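Open day at the Cirkelholm linen house, July 8, 2023

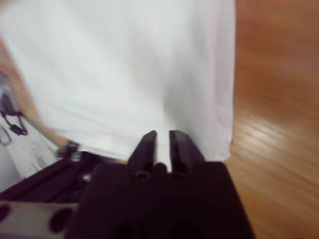

White cloth hanging over the wood floor at Cirkelholm.

Cirkelholm washes and finishes table linen for restaurants and hotels. It opens to visitors one Saturday in summer and again in December. Admission was 2 dollars and the tour took most of the morning.

We started in the sorting room, where everything comes in by the bag and is checked for stains. Tullio Dal Bello led our group. He has worked there 14 years and answered questions as we walked. A normal week brings in about 2128 pieces, most of them napkins.

The finishing room was the part I had come for. The floor is wood, with a good shine to it, and the cloths are kept up off it while they are handled. Dal Bello showed us how to find the hem first and work along it with both hands before making any fold. Large tablecloths are folded in half lengthwise twice, then across. Several visitors tried it. My corners did not meet.

Plain white still makes up most of the stock. The Itetti line, a heavier weave, is sold in the shop by the front door. I bought two napkins and a tea towel.

Parking is behind the building. Coffee was served until noon.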